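罐头进箱之后

早班开始前,萨基茨(Sakitz)食品分装公司在莱尔特代尔的仓库里通常很安静。整托盘的罐头从货车上卸下来,拆掉缠绕膜,再按门店的订单一罐一罐分进小箱。这家公司给沿海一带的小超市和社区食堂供货,订单零碎,一箱里常有五六种规格,鱼罐头挨着豆子罐头,高的挨着矮的。过去这道工序全靠手。

去年9月,公司开始试着把其中一部分交给双臂机器人。承担调试的是费尔科姆(Felcombe)工作室,地点不在仓库,在一间层高很高的旧厂房里。仓库的分拣工轮流过去,每次待上半天,教机器怎么拿、怎么放,也看它在哪里出错。

一位做了十一年分拣的女工说,她头一回去的时候以为是去参观,结果整个上午都在回答问题。为什么先放大罐?为什么贴着箱边放?为什么拿罐头时手要从侧面过去,不从上面抓?有些问题她从来没想过,手已经替她决定了。她说那天回家比上班还累。
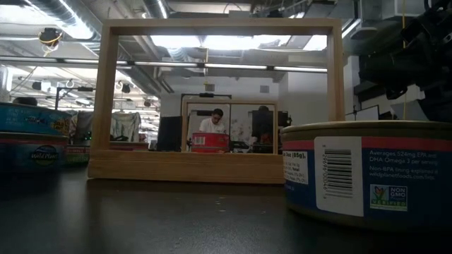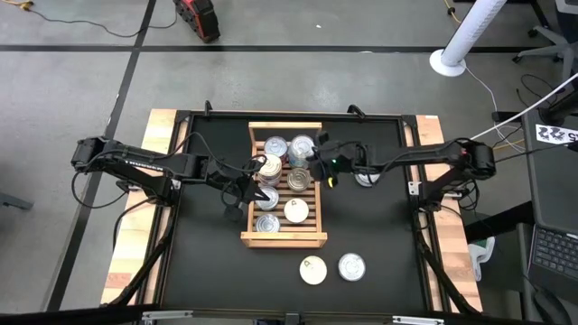
罐头看着规整,分起来并不省事。罐口的金属边反光,拉环会凸出来一点,同一种鱼换了供应商,直径就可能差几毫米。工人用指腹碰一下就知道抓稳没有,机器要靠夹爪和摄像头去判断。工作室的人承认,最初几个月里,贴着箱边的那几罐最难处理,夹爪没有地方张开。后来他们按分拣工的建议改了顺序,先放角落,中间留空,最后补。

公司给出的数字是这样的:目前一名熟练工一个班次分装867罐,机器在同样的时间里完成641罐。管理层并不急着让机器追上来。他们的算法是,机器负责规格单一、数量大的订单,人负责杂的、急的和退回来要重新分的。

岗位因此起了变化。原先分拣组每人一张台子,从头做到尾。按新的排法,组里有五个人轮流看机器,任务是补料、处理卡住的罐头、核对条码和记录差错。看机器的班次不用一直弯腰,几个腰不好的老员工很愿意去。也有人不愿意。一名年轻工人说,自己装箱时时间过得快,盯着机器反而难熬,它停下来的时候你得马上过去,它不停的时候你又没事可做。

工资是另一件事。分拣组以前有计件奖金,手快的人每月能多拿一截。看机器没有计件,公司改发固定补贴,数额取的是全组的中间水平。做得慢的人收入涨了,做得快的人少了。工人代表在春天提过意见,要求轮岗自愿,并且保留回到计件台的权利。公司答应了前一条,后一条还在谈。

培训也比预想的长。比利亚努埃瓦(Villanueva)是萨基茨的另一处仓库,规模小一些,那里的员工只上了两次课就开始试用,差错记录写得很乱,有人写“没拿住”,有人写“滑了”,工作室拿到后分不清是同一种问题还是两种。现在两处用同一张表,分拣工自己定的词:碰倒、夹偏、放歪、漏放。

那位女工如今每周去一次旧厂房。她说机器放罐头的样子有一点像她们组里的人,都是先靠边,再往里推半寸。她还说自己并不担心明天就没有活干,她担心的是以后新来的人不再从手工台学起,罐身瘪了一点、罐盖鼓了一点,摸不出来。公司的答复是,新员工仍须先在手工台做满三个月,之后再安排看机器。

关于计件的下一轮商谈定在9月,届时比利亚努埃瓦的员工也会派人参加。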